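Widura Introduces Upholstered Bed and Paneled Headboard for Small Bedrooms

January 2022 — Widura, the bedroom furniture division of Dovhaniuk, today announced the Sosard bed, an upholstered model intended for rooms that combine sleeping, storage and a work area.
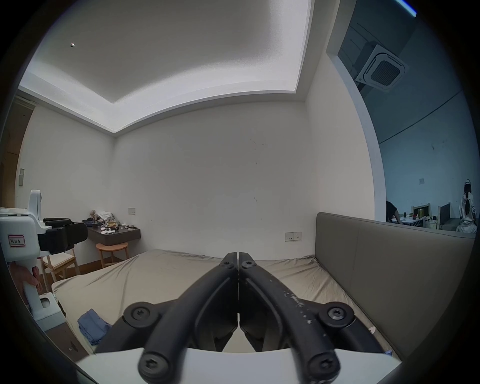
The Sosard range consists of a bed base and a tall fabric-covered headboard. The headboard is built in panels joined at vertical seams. Each panel is attached separately and can be replaced without removing the others. Covers are supplied in 2 colors, taupe grey and dark blue.

The base is rated for a distributed load of 800 pounds, mattress included. It ships in flat cartons and is assembled with one hex key, supplied. The headboard bolts to the base and does not need to be fixed to the wall — a requirement in many rental units.

"Most of the bedrooms we measured also had a chair, a shelf and folded clothes waiting to be put away," said Larysa Karpenko, product manager at Widura. "We set the outer dimensions of the bed first and designed the upholstery to fit inside them."

The headboard fabric was tested by Cuvura, an independent textile laboratory, over 100 cleaning cycles with a damp cloth and mild detergent. Test reports are available to retailers on request.

A matching stool will follow in August at a list price of $119. Pricing for the bed will be issued to retailers separately.

Press contact: Ivan Horobets, Widura Trade Office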